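Overnight Heat Loss in Rented Rooms, Virkville
Student project report, Building Services module

1. Aim
To find out how fast a heated room cools once the radiator is off, and whether draught strip changes the result. 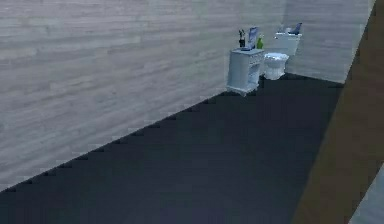 2. Method
A Fulter logger took a reading every 300 seconds. The heater was set to 1000 W and switched off at 11 pm.

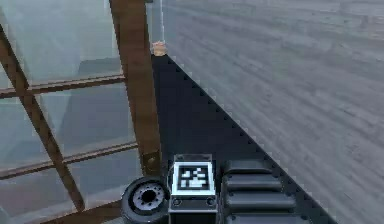
Each test was run twice, with and without Brinex foam strip.

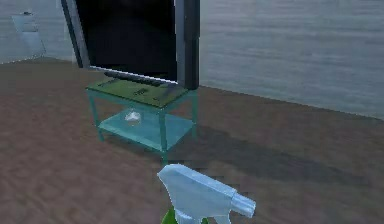
3. Results
Room 17 cooled more slowly with the strip fitted. The second logger failed in October and its data were left out.

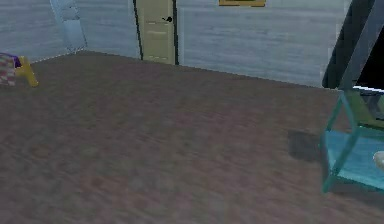

4. Discussion
Air leakage was not measured directly. In a room with a pale door in the back wall, the gap under the door should be tested apart from the window. Floor losses were ignored.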